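Part 2: Building the gate

Okay, you've sorted your pieces and washed your hands (the purple ones show every fingerprint, ask me how I know). Now we get to the part I like best. The Gutano block set goes together with no glue and no screws, so if something won't slide in, please don't reach for a hammer. Back it out and try again.

I wrote these steps for the printed set, the one you can make from the files or get from me ready made. Mine came out of Romain Riviere's printer in December and it has had a hard life since, with two kids and one very determined uncle. It still fits together fine!

Before you start

Clear yourself a patch of table you can reach from both sides. A plain, dark surface is nice because the bright pieces are so easy to find on it. Keep the pieces you don't need yet off to the back, and leave the middle free for the base.

If you've just printed the set, run your thumb along every edge and take off any little whiskers with a fingernail or a nail file. Fine lines across the top of the base are just how it prints, and you don't need to sand them. I sanded my first one for 30 minutes and made it look worse.

Caution: The smaller pieces are not for children under three. Keep the nail file away from them too.

Setting up the base and pillars

1. Put the red base down flat with one of the short ends facing you. The long way should run away from you. Give it a gentle push on each corner, and if it rocks, look for a crumb underneath before you blame the print.

2. Find the narrow slot that runs crosswise near the middle. Blow any dust out of it. We won't put anything in it yet, but you'll want to know where it is, as I keep using it as a landmark.

3. Stand the two blue pillars up at the back, one on the left and one on the right, facing each other. Press straight down with your palm. If you lean on one side while pushing, the pillar goes in crooked and then it's a pain to get out again.

4. Now do the same with the two purple pillars, one just in front of each end of the slot. The lighter face goes up.

Note: It's really easy to swap the blues and the purples, especially under a warm lamp in the evening. Loredana Cocco tested these steps for me and did it twice. If you've mixed them up, lift them all out and start over from step 3 - it's faster than trying to shuffle them around.

Laying the yellow bar

5. Hold the yellow bar level and lower it lengthwise down the middle, between the blues at the back and the purples at the front. The orange end comes toward you. Let it lie across the slot, then nudge it until the far end sticks out slightly past the back of the base and the orange end almost reaches the front edge.

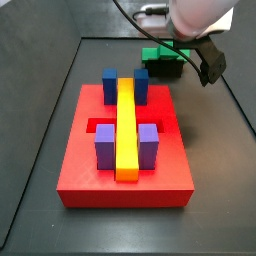

6. Check it from above. Both pairs of pillars should be standing straight, with the bar running between them. If the bar has wandered off to one side, slide it back with a fingertip. Don't pinch a pillar for balance while you do it, or you'll end up back at step 3 (I have been there many times).

Caution: Please don't carry the base around at this stage. The bar is only lying there, and it will shoot off onto the floor the second you tip things. Turn your chair instead.

If something doesn't fit

A pillar that feels tight is usually just new. Take it out, put it back in, and do that a few times. Still tight? Give the bottom edge a very light rub with the nail file, a little at a time, and keep testing.

A pillar that wobbles is trickier. Recep Işık swears by one layer of paper tape around the foot, and I've tried it and it does help. Printing a new pillar is the proper fix though.

If the set got left in a hot car, check the yellow bar first. Lay it on the table and see if light shows under the middle. A slightly bowed one can still be used for practice, but I'd print another.

Once the bar is sitting nicely, leave everything where it is and go on to Part 3. You'll need the green stepped piece for that one, so have it within reach.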